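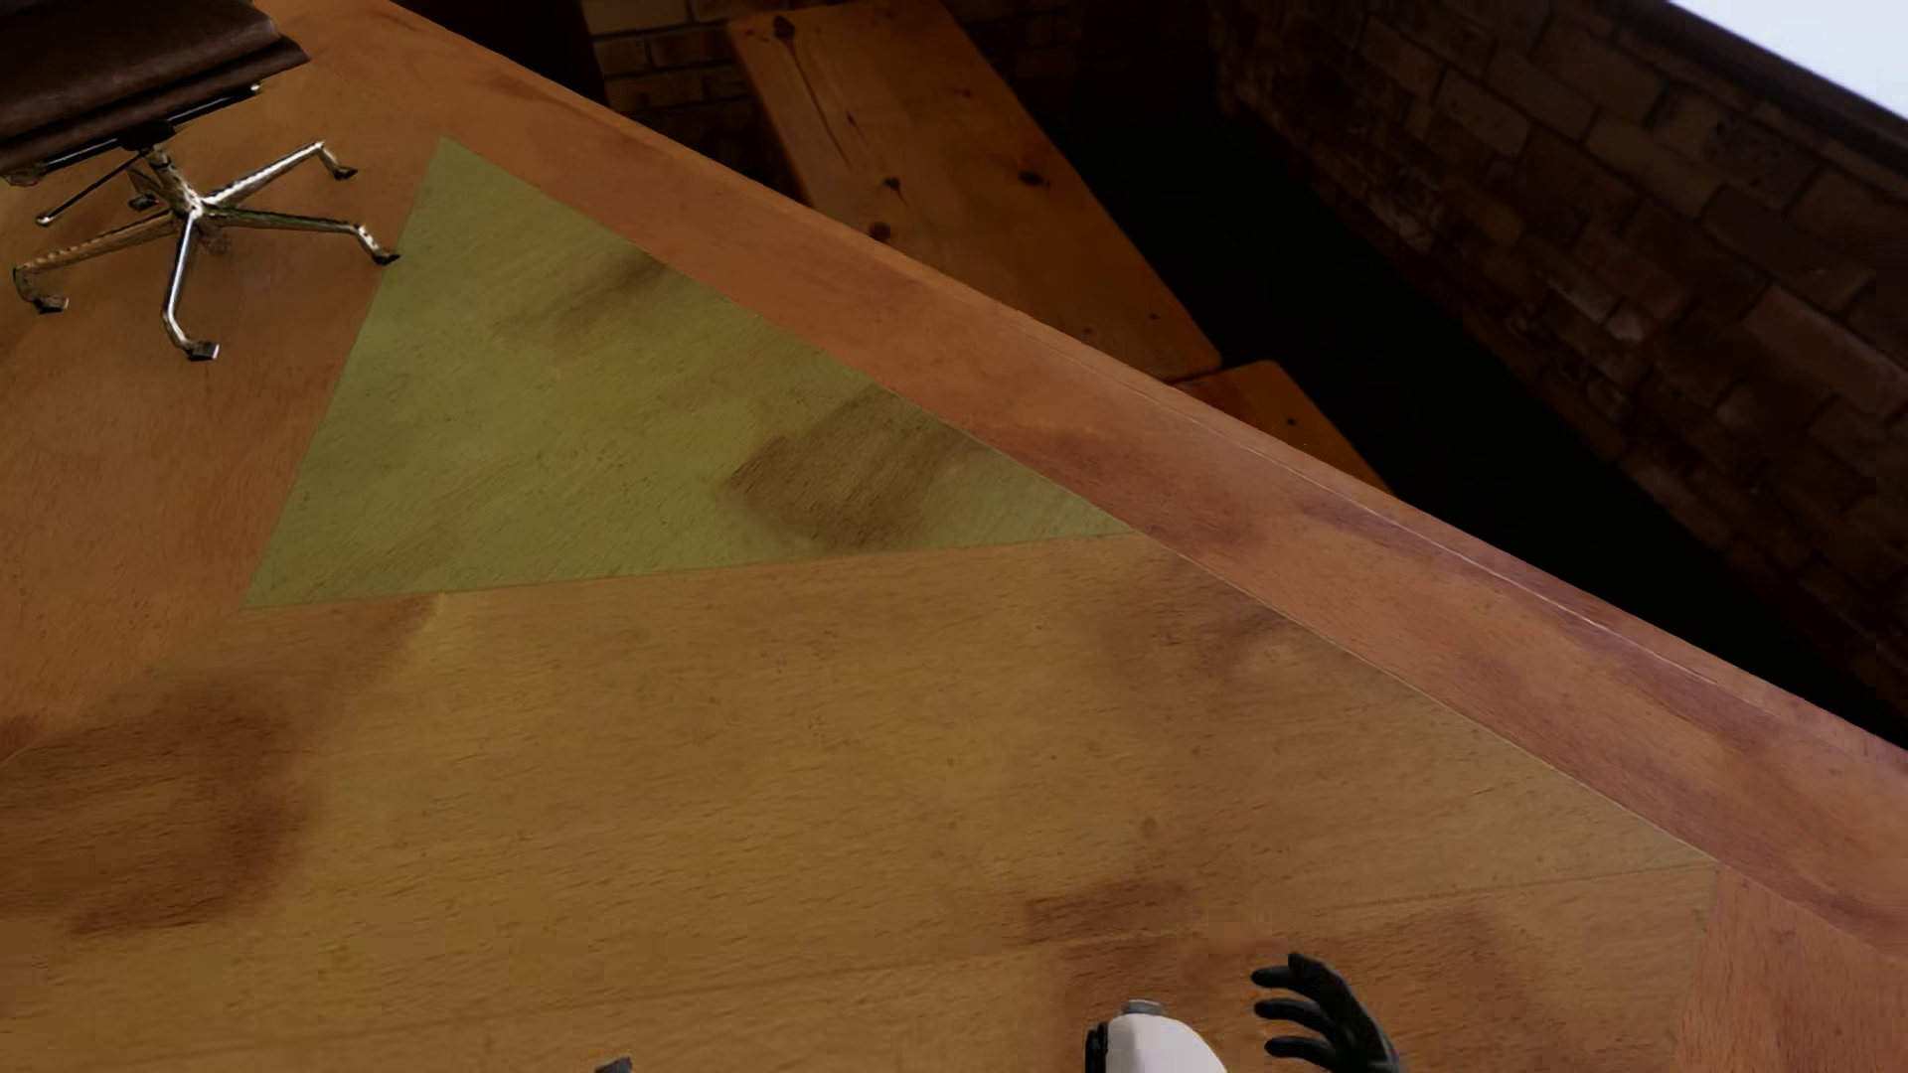

Simulated room, view from the robot, with its hand at the bottom edge.

Notes for Unit 5: Follside open day, simulation demonstration

These notes go with the demonstration most of you attended at the Follside building in November. If you missed it, read them before the lab session and borrow somebody's sketch of the room layout. The demonstration was run by Rima Aoun, with Caradog Gronow at the second workstation answering questions. Everything shown was simulated. The hardware bay was open in the afternoon, but it is not covered in this unit.

1. What the session was for

The open day is meant for visitors from outside the department, so the talk started at a low level. Rima explained that a new walking or reaching routine is run in a simulated room many times before it goes near a physical machine. A fall in simulation costs a few seconds. A fall in the bay can cost a wrist joint and a month of waiting for parts.

The software setup at Follside is called Beddoe. It loads a room, places a humanoid in it, and records what the robot's own cameras would see along with one or more outside views. The room used on the day is called Harar. It is a furnished room with a kitchen, and it was picked because it has a lot in it.

2. Two kinds of view

You need to be clear on the difference between the robot's view and an outside view, as the first lab question depends on it.

The robot's view is what the control program gets. It is often a poor view by human standards. When the head is tilted down, most of what comes in is floor, plus whatever part of the robot happens to be in the way. Several visitors asked why the program did not simply look up. Caradog's answer was that it can, but then it loses sight of its hands and of the ground it is about to step on. Choosing where to look is part of the task.

The outside view is for us. The control program never receives it. It is used to check posture, foot placement and distance to furniture, and to settle arguments about what happened in a failed run.
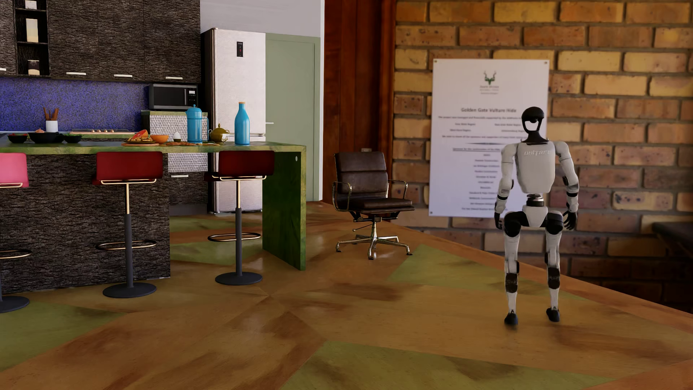
In the lab you will have both, and you should get into the habit of opening them side by side. A run that looks fine from outside may still have had nothing useful in the head camera for several seconds.

3. Why the room is cluttered

An empty room with a gray floor is easy. Harar has a patterned wood floor with green sections and angled seams, an office chair on a star base, bar stools, and a kitchen island with dishes and food on it. Three points came up in the talk:

Floor patterns. A change of color on the floor is not a change of height. A depth estimate based on color alone may treat a seam as an edge. Compare the estimate with the true depth, which Beddoe can export.

Thin parts. Chair legs and stool poles cover very few pixels and are easy to miss. The legs of a star base also reach out farther than the column above them, so a path planned around the column will clip them.

Shine. Polished metal and a glossy floor give highlights and reflections that move when the camera moves. Painted or matte objects do not do this to the same degree.

Surface textures in the room can be swapped between runs. Some of the combinations look odd to a person – bark on cabinet fronts, for instance – but the aim is to keep the program from leaning on one particular look.

4. Figures given on the day

Rima's group had completed 2344 runs in Harar before the open day. Each run in the current batch is 13 seconds long. The batch uses 4 texture sets. She did not give a success rate and said she would not until the scoring script, Trisex, had been checked against hand scoring. Please do not quote one in your reports.

5. Before the lab

Read sections 2 and 3 again. Bring a sketch of the robot and the office chair seen from above, and mark where you think the head camera's view of the floor begins and ends. A pencil drawing is fine.

Write half a page on this question: if you could add one more camera to the robot, where would you put it, and what would it see that the head camera misses? Caradog will collect these at the start of the session. Late ones go in the tray outside his office.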